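3.2 Bedding and the definition of a made bed
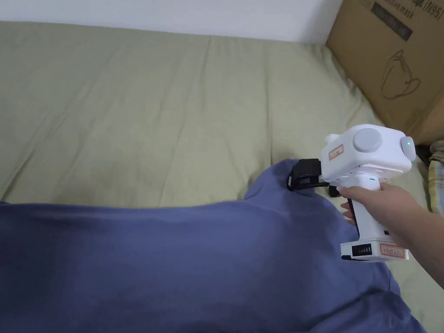 Figure 2. Blue-grey fabric item on a bed-sized surface covered in a pale olive-green sheet, with a hand-held gripper reaching towards it.

Household researchers have long agreed that people make their beds. They have been slower to agree on what this means. The Bindham diaries, on which much of the British work on domestic routine still leans, asked respondents to tick a box marked "bed made" and left the matter there. Ticking a box takes less effort than tucking in a sheet, and the share of households claiming a made bed by nine in the morning was accordingly very high.

Kirkegaard was the first to take the box apart. In her study of shared houses in Staltell, she asked residents to say what they had done to the bed, in their own words, before asking whether it was made. The answers ranged from a full strip and re-lay to "pulled it up a bit". One man considered the bed made if he was no longer in it. All of these people had ticked yes.

We follow Kirkegaard in treating bed-making as a set of separate acts which may or may not occur on the same morning. For the present study these were: airing, smoothing the bottom sheet, replacing the top cover, dealing with pillows, and removing things that do not belong on a bed. The last of these gave us the most trouble. A mattress with a sheet on it is a large, flat, clean surface at a convenient height, and a household will use it as one. Loose textiles of the kind shown in Figure 2 are a standing difficulty for coding: whether a piece of cloth on a sheet counts as bedding, as laundry, or as something on its way elsewhere cannot be settled by looking at it. The householder often could not settle it either. We recorded such items as "in transit", a category that by the end of the fieldwork included a winter coat which had been in transit since December.

Respondents were drawn from the Dalsgaard housing panel, which holds 2,000 addresses and a good deal of correspondence from people who would like to be taken off it. From these we selected 40 households, 20 with children under twelve and 20 without. Each kept a bedding diary for 2 weeks and was visited once, at a time agreed beforehand. We are aware that agreeing a time beforehand is a poor way to find out what a bedroom normally looks like. The alternative was put to our ethics board, which did not care for it.

Diaries were completed on paper. An earlier version used the Plilell telephone application, but in the pilot it sent reminders at 7 a.m., and several respondents told us they had made the bed chiefly to stop it. This is an interesting finding about reminders and a useless one about beds. The paper diary had the usual faults. Entries in the same pen, at the same slant, with the same coffee ring through all of them, were taken to have been written at one sitting and were marked as such in the data.

Two coders worked through the diaries separately and then met to compare. Agreement was good on airing and on pillows. It was weaker on smoothing, where one coder accepted any mention of a hand passing over the sheet and the other wanted to know to what effect. After discussion we adopted the more generous reading. Scatter cushions were at first coded under pillows, until it became clear that those who owned them did not regard them as pillows and those who shared a bed with the owner did not regard them as anything that could be printed here. They were given a code of their own.

We did not collect views on whether a bed ought to be made. Respondents supplied these anyway, usually at the door, and often with reference to a mother-in-law. Such remarks were noted but not analysed, and are kept with the field notes. Section 3.3 turns to the timing of sheet changes, for which the diary entries are shorter and rather less believable.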